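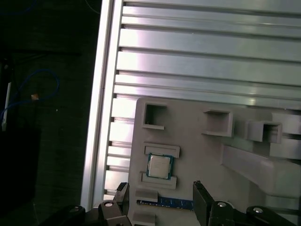
Gifty Acheampong wants it on record that the arm didn't break anything. "People hear fault and think smoke. No smoke. One cell, one bad pick, then a lot of bad picks that looked like good ones."

She runs the test cell at Clendley, which puts processors and memory sticks into fixtures so the refurb side can sort them. We talked at 7 in the morning, before her shift. She had a coffee and the log open.

The fault, short version. The gripper closes on a part, the controller reads finger position and motor current, decides if it's holding something. In October the cell started reporting "held" with nothing between the fingers. Then it went through the whole place move anyway, and logged a pass.

"So the count says full and the fixture's not full," she says. "Downstream trusts the count. Why wouldnt they."

How long did it run like that? One night. 3100 cycles on the counter, and 1207 of them were logged after the bad threshold went in. She can't say how many of those were empty. The log doesn't know either, that's the problem.

The threshold came in with an update to Florex, the software that drives the gripper. Default for minimum grip width got reset to zero. Fully closed fingers counted as a grip. Gifty found it by reading the config line by line against a printout from spring.

"I'd like to say I had a method. I had a highlighter."

Before that they blamed the fingers. Swapped a pair, ran it, same thing. Then the fixture: maybe the pockets were out of line, maybe the chips were sitting high. Half a day on that, shimming and measuring.
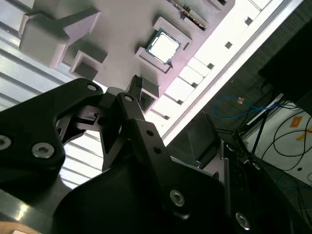 "Fixture was fine the whole time. We measured it four ways. I was so sure about the fixture."

The part that bothers her more is what came next. A tech reached in to clear a stick that had gone in crooked. Cell was paused, not stopped. Pause on that version of the software holds position but a cleared fault can start it moving again, and it did. Closed on the cuff of his sleeve. He pulled back, it let go at 10 newtons, no injury.

"That one I wrote up the same hour. The bad picks cost us sorting time. That one could of been a finger."

Since then the rule is e-stop before hands, every time, even for one stick. A restart needs a button press outside the guard. Clalano, the integrator, sent over a patch for the auto resume. She has it running on the spare controller, not on the cell yet.

And the picks? Minimum width is back where it was, one value for processors and one for memory. She also added a check after release, a look into the pocket with the wrist camera. Adds 400 milliseconds per part. Atinga, the customer, asked if it could come out again once things settle.

"I told them no. Then I told them no in an email."

Still open: why the update touched a saved setting at all. Ticket's in, no answer when we spoke. Updates on her cell are now off unless she's standing there.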